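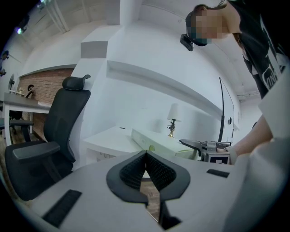
Two hand-held grippers, soft black finger pads on the near one

rolley
Budget closes in November and I have to choose. Spare finger pads are 328 a set from Wevport, 300 from Clallum. We run 6 grippers. How many sets would you hold?

Khaemba
2 per gripper. The pads go before anything else does.

Arvid Westerberg
Too many. Rubber ages on the shelf. Buy one each and put the rest towards a whole spare gripper.

Khaemba
Disagree. A spare gripper has to be calibrated. Pads you swap over lunch.

rolley
Does the Clallum price include postage?

Arvid Westerberg
Not when I ordered. Ask for a written quote from both.

rolley
Will do. Leaning towards one set each plus a couple over.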